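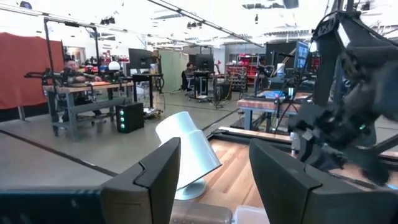
What Is a Workbench For?

A workbench is a strong table where people make, fix or draw things. It is usually heavier than a table at home, so it does not shake when someone pushes down on it. Many benches have a wooden top. Wood is hard enough to work on but soft enough not to chip a dropped tool.

Big workshops often have several benches. Each one can be used for a different job, and the tools for that job are kept close by.

What goes on top?

A drawing job might need pencils, crayons, markers and a highlighter. Pencils make thin lines. Crayons are made of colored wax, and the paper wrapper helps keep the wax off your fingers. A thick marker is good for big letters. 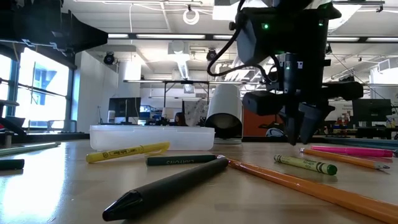 Putting things away

At the end of a job, the top of the bench should be cleared. A shallow plastic tub works well for pens and pencils. Longer pencils may need a longer tub.

Try it at home. Spread your drawing things on a table and sort them into groups: pencils, crayons, markers. Put the caps on the markers first. A marker left open can dry out. Then fill one tub at a time. With 30 or 40 things to sort, the job goes faster with two people.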